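Birkel microfibre cloths, six months in a rental kitchen

I bought the Birkel general-purpose pack in October to replace a drawer of cotton dishcloths that had gone grey and smelled by the second day. The pack holds 10 cloths. They have been used daily since, in a kitchen with a gas cooktop, hard tap water and a front-loading washing machine. No samples were supplied and I paid the shelf price.

## Construction

The cloth is a split-fibre polyester and polyamide blend, with a short looped pile on both faces and an overlocked hem. The label gives no blend ratio, which I would mark down. Zidano, whose cloths I used before the cotton ones, prints the ratio on the packet. The hem thread is polyester and slightly harder than the pile. On polished stainless steel it leaves no visible marks, but on an acrylic splashback it produced fine hairlines when I pressed hard along a fold. Use the flat of the cloth on acrylic.

## Absorbency

I tested this with a measured spill of 200 mL of tap water on a level bench. One new, dry cloth cleared it in a single pass with a thin film left behind, and a second pass after wringing removed the film. A new Kwak cloth of similar size needed two wrings. The cotton dishcloth needed three and left lint.

New cloths repel water slightly for the first few seconds. One wash without softener fixes this. Morena Zanetti, who shares the kitchen, washed two with softener by mistake and both smeared water around without taking it up. A hot wash with a tablespoon of washing soda brought one back to near normal. The other went to the garage.

## Grease and residue

Cooktop splatter comes off with hot water and a drop of detergent. Baked-on sugar does not, and no cloth of this type will do it; use a scraper. Dried flour paste needs a minute of soaking first. Turmeric stains the pile permanently within an hour, though the stain has no effect on performance.

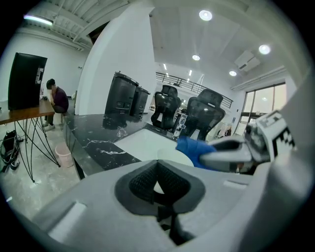
*Bright blue against the countertop.*

Dry dusting is the better use for them. Fine dust on the rangehood and the top of the fridge stays in the pile, and shaking the cloth outside releases perhaps half of it. The rest comes out in the wash. On glass the looped pile leaves faint streaks, and a flat-weave cloth is the right choice for windows and mirrors.

## Washing

The label allows machine washing to 90 degrees. I ran most loads at 60 and did one at 90 a month. Four observations:

- Colour loss was slight and even. Some dye ran in the first wash, so keep whites out of it.
- Shrinkage was small and occurred in the first hot wash only.
- The hem on one cloth opened at a corner in the fourth month. I trimmed the thread and it has not spread.
- Washed with towels, the pile collects cotton lint and holds it. Wash them separately.

Line drying takes under two hours on a warm day. I have not tumble-dried them.

## Odour

A cloth hung over the tap stayed neutral for two days. Left bunched in the sink overnight, it smelled by morning, the same as cotton. The advantage is in drying speed and depends on hanging it up.

## Verdict

Good absorbency, good durability, ordinary on glass. The missing blend ratio and the hard hem thread are the main faults. The Birkel pack costs more per cloth than Kwak and less than Zidano, and I would buy it again for benches and dusting.

**Rating:** 6 out of 10 for glass, 8 for everything else.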